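Was der Faden hält

Chirurgisches Nahtmaterial zwischen Reißkraft, Gewebereaktion und Lagerfrist

Die Anforderungen an einen chirurgischen Faden widersprechen einander. Er soll dünn sein und trotzdem tragen, er soll durch das Gewebe gleiten und im Knoten nicht rutschen. Resorbierbares Material soll außerdem seine Festigkeit so lange behalten, bis die Wunde selbst belastbar ist, und danach möglichst ohne Reizung verschwinden. Kein Werkstoff erfüllt alle Punkte zugleich. Die Auswahl im Sortiment eines Krankenhauses ist deshalb groß, und sie wächst schneller, als sie bereinigt wird.

Im Klinikum Retotville umfasste der Bestand vor der letzten Durchsicht 893 Artikelnummern, gerechnet nach Material, Fadenstärke, Länge und Nadelform. Ein erheblicher Teil davon unterschied sich nur in der Nadel oder in der Packungsgröße.

Monofil oder geflochten

Die erste Unterscheidung betrifft den Aufbau. Monofile Fäden bestehen aus einem einzigen Strang. Sie haben eine glatte Oberfläche, verursachen beim Durchzug wenig Reibung und bieten Keimen kaum Zwischenräume. Nachteilig ist ihre Steifigkeit: Der Faden kehrt in die Form zurück, in der er in der Packung lag, und der Knoten braucht mehr Schläge.

Geflochtene Fäden sind geschmeidiger und halten den Knoten besser. Zwischen den Einzelfilamenten kann jedoch Flüssigkeit wandern, ein Vorgang, der als Dochtwirkung bezeichnet wird. Hersteller begegnen dem mit Beschichtungen, die zugleich den Sägeeffekt beim Durchzug mindern. Eine Beschichtung, die zu glatt ausfällt, verschlechtert wiederum den Knotensitz. Zwischen beiden Eigenschaften wird bei jedem Produkt neu abgewogen.

Unter Zug treten die Unterschiede deutlicher hervor als in der Packung. Ein Geflecht legt sich unter Spannung enger zusammen, ein Monofilament dehnt sich und gibt einen Teil der Dehnung nach Entlastung zurück. Wird der Faden mit einem Metallinstrument gefasst, kommt eine weitere Belastung hinzu. Quetschstellen schwächen vor allem monofile Fäden, weshalb das Fassen in dem Abschnitt, der später im Gewebe liegt, nach Möglichkeit unterbleibt.
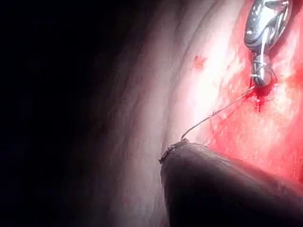
Prüfung im Labor

Das Textillabor Manole in Plultby prüft Nahtmaterial im Zugversuch, gerade eingespannt und mit Knoten. Der zweite Wert ist der aussagekräftigere. Im Knoten wird der Faden umgelenkt und gequetscht, und die Reißkraft fällt gegenüber der geraden Strecke spürbar ab. In der jüngsten Versuchsreihe wurden 3820 Proben bis zum Bruch belastet, verteilt auf 10 Fadentypen.

Für resorbierbare Fäden kommt die Lagerung in gepufferter Lösung bei Körpertemperatur hinzu. Entnommen wird in festen Abständen über sechs Wochen. Gemessen wird die Restfestigkeit — die verbleibende Masse spielt dabei keine Rolle. Synthetische Polyester wie Polyglykolsäure werden hydrolytisch abgebaut und verlieren ihre Tragfähigkeit lange bevor das Material selbst verschwunden ist. Beide Angaben werden in Produktblättern gelegentlich nebeneinander gedruckt und beim Lesen verwechselt.

Stärken und Bezeichnungen

Verwirrend bleibt das Nebeneinander zweier Systeme. Die metrische Angabe nennt den Durchmesser in Zehntelmillimetern. Die ältere USP-Angabe zählt unterhalb der Stärke 0 mit Nullen weiter, sodass 6-0 einen deutlich feineren Faden bezeichnet als 2-0. Auf den meisten Packungen stehen beide Werte, in den Bestellsystemen häufig nur einer.

Lager und Feuchte

Der Hydrolyse ist gleichgültig, ob sie im Körper oder im Schrank stattfindet. Resorbierbare Fäden werden daher in feuchtigkeitsdichter Folie geliefert. Eine geöffnete Innenverpackung wird nicht wieder eingelagert, auch wenn der Faden unberührt ist. Der Großhändler Cararell führt für diese Gruppe ein eigenes Regal mit Feuchteaufzeichnung und liefert nach Ablaufdatum, das früheste zuerst.

In Retotville werden Artikel inzwischen nur noch neu aufgenommen, wenn die anfordernde Abteilung einen vorhandenen zur Streichung benennt. Ausgenommen sind Fäden für die Augen- und die Gefäßchirurgie. Die nächste Durchsicht des Bestands ist für April vorgesehen.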